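Drandlow Community Help > Home & Storage > Bins and Totes

Scuffs inside a big gray bin: clean it, sand it or leave it?

Posted by Ulloa
Hi all! I picked up a large dark gray bin for small odds and ends and I love it, but the inside is really scratched. There are cloudy marks all over the floor and one wall has a whitish worn band with a ragged edge. I want to keep fabric pouches in it. Will the scratches snag them? And is there a way to get it looking better? I have until Monday before the rest of my stuff comes out of boxes.

3 replies

Stovuvness
just put a towel in it

Yasaman Heydari
Oh, I love a beat-up bin! Start with warm water and a drop of dish soap, and go over it with a soft cloth, because half of what looks like a scratch can be plain old rub-off that wipes away. Let it dry, then run an old pair of tights over the walls and floor. If the tights catch, that spot will catch a pouch too, so give it a light pass with 300 grit paper (don't go near 100, I did that once and made a fuzzy mess!). Wipe out the dust and you're set. The cloudy look will stay, but who cares once it's full of things!

I've had drawstring pouches in mine since May and not one has a pulled thread.
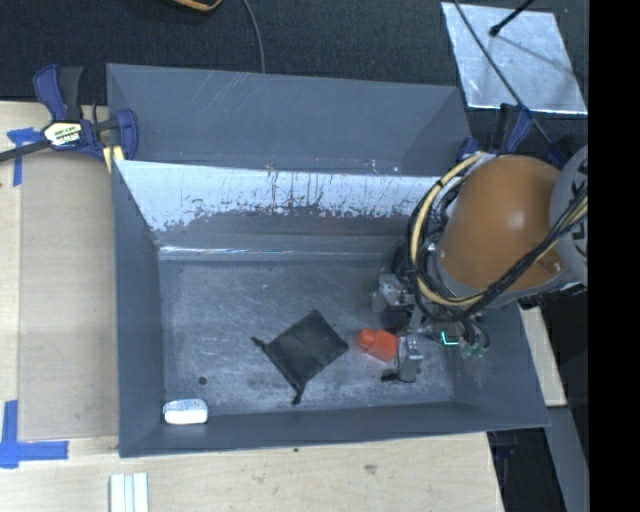 Black drawstring pouch on the floor of the bin, scuffs and all.

Tuck the string ends in if you can, they love to tangle with whatever is next to them.

Flimivmont
Seconding the tights test, so clever! I'd skip the sanding unless something really catches. A piece of felt cut to fit the floor works great too, and you can shake it out over the trash when it gets crumby.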